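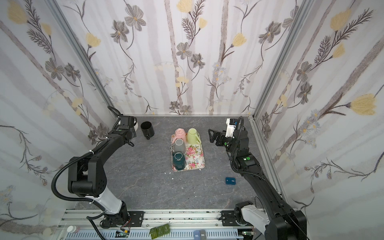
Give marks for the boring jobs

By Rhun Samuel

May 7, 2024

The Birnport student robotics day has been won for years by whichever team puts on the best two minutes. I have helped judge it often enough to know what that means. A team gets its machine to do something eye-catching once, on the third attempt, and the hall claps. The score sheet has a box for ambition and a box for presentation. It has no box for whether the thing would work again if you asked it to.

I think we should change the sheet before the June meeting, and I think the main event should be a household job. Turning mugs over on a tray would do very well.

People laugh when I suggest this, and then they try to program it. A mug has a handle on one side, so it matters which way round it is standing. It has to be gripped firmly enough to stay put while it is turned and gently enough to survive. It has to be set down flat on its rim, clear of the mug already there, and the arm has to let go and back off without knocking anything. Two arms make it harder again, as each has to keep out of the other's way. A student who can do all of that has learned more about robots than one who has made something spin to music.

My proposal is simple. Each team gets 20 attempts at the same task, with the mugs put out in a different arrangement each time by somebody from another team. The score is the number of attempts that end with every mug the right way down on the tray. There would be no points for style. If a mug falls over, that attempt is lost and the team moves on to the next.

The first objection is that this would be dull to watch. For parents it probably would be, at least at the start. But I have noticed that a crowd gets interested once it understands what failure looks like. Everybody knows what a dropped mug looks like. When a gripper closes on a handle and starts to slide, you don't need a commentator.

The second objection is money. A pair of small arms costs a good deal, and not every school has them. That is true of the present contest too, and I would say it is worse there, where the schools with the most equipment can build the most impressive show. A fixed task lets us share one bench. The organisers could set up a single station, lend it out by the hour and let every team run its own code on it. Mugs and a tray can come from a charity shop. Last year one team spent 380 pounds on a lighting rig and sound for their entry, and they finished ahead of a group whose robot had sorted cutlery all morning without a mistake. I still think we got that one wrong, and I was one of the judges.

The third objection came from a teacher I respect, who said that students join the club for excitement and would leave if we handed them the washing-up. Some might. The ones I talk to are more stubborn than that. They like a number they can beat. A girl in the cutlery group kept a notebook of every failed grasp, 84 of them by the end, with a line on what she had changed afterwards. There was no mark for that notebook. I would give it a quarter of the total.

I don't want to get rid of the open category. Keep it for the afternoon, give it a prize and let the smoke machines run. But the morning should belong to the repeated task, and the trophy should go with it. The students who end up working with these machines will be asked to make them do the same small thing all day, with objects that are never quite where they were yesterday, and school is a good place to find out how hard that is.

The draft score sheet is one side of paper. I will bring copies to the June meeting, and I would be glad to hear from any school that wants to try it first.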